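Grurton Adult Learning Centre
Home and Family Courses
Course handouts
Kitchens and Small Rooms
Handout 5

Handout 5: Planning work surfaces

Last updated 4 June 2024

This handout goes with the fifth session. It covers the height, depth and layout of work surfaces in a kitchen, utility room or home workroom. Please read it before the session and bring your own room plan, drawn to scale, with the doors and windows marked.

1. Height

Most fitted kitchens are sold with the worktop at one standard height. It suits people of middling height for general jobs and is less good for everyone else. The usual test is to stand in the shoes you normally wear at home, bend your elbows to a right angle and measure from the floor to the underside of the elbow. A surface for chopping and mixing should be a little lower than that measurement. A surface for kneading dough or rolling pastry should be lower again, so that you can lean your weight on it.

A sink is a special case. Your hands work near the bottom of the bowl, well below the rim, so a sink set at worktop height makes a tall person stoop. Raising the sink section is possible but leaves a step in the worktop. Decide early, as the plumbing and the cupboard underneath both depend on it.

If two people of very different heights share the room, plan two surfaces at two heights. One of them can be a table.

2. Depth and reach

Stand at a table with your upper arms by your sides and sweep your forearms across it. The area you cover is your near reach. Stretch your arms out and do the same again, and you have your far reach. Things used all the time belong in the near area. Things used a few times in each job can go in the far area. Anything beyond that is storage, whatever the plan calls it.

Deep worktops look generous on paper. In use, the back strip fills up with jars and appliances and the working part ends up as narrow as before. If you do have the depth, put the kettle and toaster there on purpose and mark them on the plan.

The space over a surface counts as well. Wall cupboards, shelves, hanging rails and lamps all take up room that your head and arms may need. Check the clear height over the front half of the surface, where you lean forward, as well as over the back.
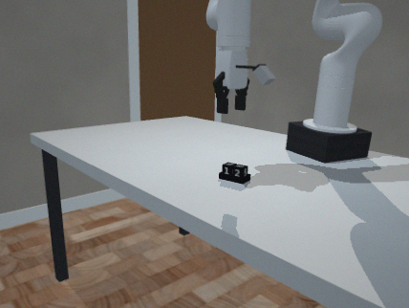 3. Layout

Write down the order of the job before drawing anything. For cooking, the order is usually fetch, wash, prepare, cook, serve. For laundry it is sort, wash, dry, fold, iron. Surfaces should follow that order in one direction, left to right or right to left, with no doorway breaking the run between two steps that belong together.

Leave a clear landing space next to the hob and next to the oven. It needs to be big enough for the largest dish you own. The same goes for the fridge, on the side where the door opens. A landing space that already holds a bread bin is not a landing space.

The Prasby flat, which we used in Handout 2, has a good run from sink to hob but nowhere to put shopping down. Look again at the plan and see where a fold-down shelf might go. There is more than one answer.

4. Light

A single ceiling light in the middle of the room puts your own shadow on whatever you are doing. Lights under the wall cupboards solve this, provided they are fixed near the front edge. If there are no wall cupboards, use a wall lamp or an adjustable lamp to one side. Right-handed people generally want it on the left.

Shiny surfaces throw light back into the eyes. Take a sample home and look at it by day and after dark before choosing — the showroom will be lit quite differently.

Task for the session

Mark near reach and far reach on each surface in your plan, using your own measurements. Then write the steps of one job along the run, in order, and note any place where you have to turn back or cross the room.

Further reading

Course folder, section C: the Prasby plans
Handout 2: Measuring a room
Handout 4: Storage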